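Walk-through for the shared worktable, Betomley building, second floor. Inspected Monday, February, by Torben Seidel. Comments are mine. Ratings are OK, FIX and SIGH. Facilities doesn't recognize SIGH as a rating and I keep using it.

## A. Table and surroundings

- [x] **Table stable, no rocking** – OK. I leaned on it with both hands. The folded cardboard under the back leg has been retired with honors.
- [x] **Surface free of chips and splinters** – OK.
- [x] **Wall behind table clear, nothing taped or hung** – OK. The laminated notice about laminated notices is gone.
- [ ] **Cables kept off the working surface** – FIX. Cable clips were ordered from Huker under item 764. They sent 300. I needed the kind that sticks to the underside and got the kind that screws into a wall, so we now own 300 of those.
- [x] **Walkway to the door, 30 inches minimum** – OK, once the Kettler boxes were moved. Please don't put them back after I leave.
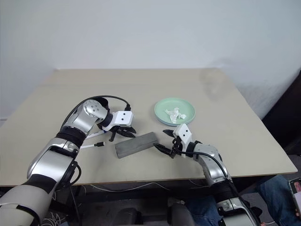
*Item A: worktable and wall, from the near side.*

## B. Small items on the table

- [ ] **Cups empty or lidded** – SIGH. Open cups are allowed on this table only if there is nothing in them. I have had this conversation in two buildings. The form has a box for "contents of cup" and I would like to leave it blank for one entire quarter.
- [ ] **Pens and markers capped and in a holder** – FIX. A marker lying flat will roll, and it will roll toward whoever is wearing a light shirt. Roswitha Sauerland has offered to bring in a holder from home. She made the same offer last time. I believe her anyway.
- [x] **No glass on the table** – OK.
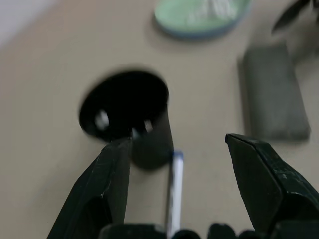
The cup rule also covers black cups, which got their own paragraph after the coffee business in room 524. You can't tell at a glance whether a black cup has anything in it, so people don't look, and then they pick it up sideways. Tip it toward you and check. If you can't be bothered to check, treat it as full and carry it to the sink like it's your grandmother's.

- [ ] **Spill wipes within arm's reach** – FIX. The Raltance dispenser is on the far wall of the corridor. Somebody has very long arms or drew up the plan on the wrong floor.

## C. Dishes, tissues and the stand

- [ ] **Used tissues in the bin** – SIGH. A crumpled tissue beside a bowl is a tissue that wants to be in the bowl. I don't care if it's clean. I'm not going to unfold it to find out, and neither is the next person.
- [x] **Bowls and plates sound, no cracked rims** – OK for the ones I picked up. Run a thumb around the rim and feel for nicks. Anything chipped goes in the trash and does not go back in the cabinet "for now."
- [ ] **Dishes stacked when not in use** – FIX. Plate flat, bowl on top.
- [x] **Metal stand sits flat, no sharp corners** – OK. The scuffs are cosmetic. Roswitha wants it repainted. I have written "repaint?" and will let the question mark do its work.
- [ ] **Nothing tall placed where it can be knocked off the stand** – FIX. Tall items go at the back of the table, standing on the table. 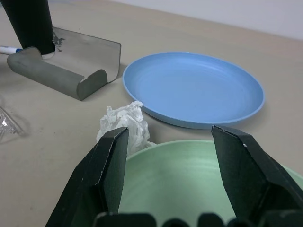

*Item C: bowl, tissue, light blue plate and gray metal stand.*

## D. Follow-up

| Item | Who | Status |
|---|---|---|
| Stick-on cable clips | Torben | reordered |
| Marker holder | Roswitha | promised, again |
| Wipes dispenser moved | Facilities | ticket open |
| Tissue | whoever | you know who you are |

Overall: pass with comments. Re-check next month, cups first.

T. Seidel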